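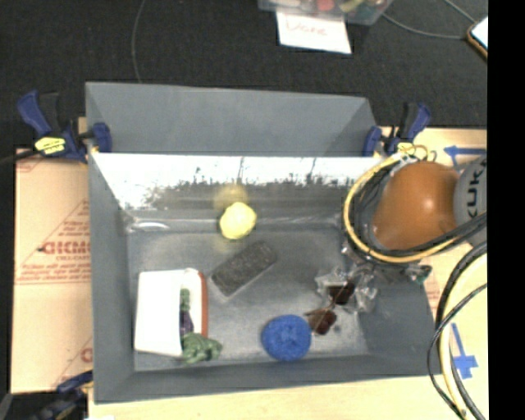 Notes for the Wednesday session, metering and small water suppliers

Speaker: Shagufta Cheema. Slot is 11 minutes, questions after.

Start with who we are. Regional office, we look after rate cases for the small suppliers, mostly Berow and the villages up towards Hotmont. Skip the history.

Slide 2. The Berow request. They asked to move 442 households from a flat charge to metered billing. Say clearly that this was a request for a change in how people pay, and the overall income allowed stayed the same.

Slide 3. What people told us. We had 44 written comments. Most were about large families and gardens. A few were about leaks on the customer's side of the meter - spend a minute on this, other offices will have had it too.

Slide 4. The order. Two bills side by side for the first year, old charge and new. Leak allowance once per household. Berow wanted six months, we held to twelve.

Slide 5. Hotmont. Still open, so keep to what is in the public file. Almost 40 per cent of the pipe there has no map. Don't guess at a date.

If asked about the Kutside merger: separate case, refer them to the hearing office.

Last slide is contact details. Leave it up during questions.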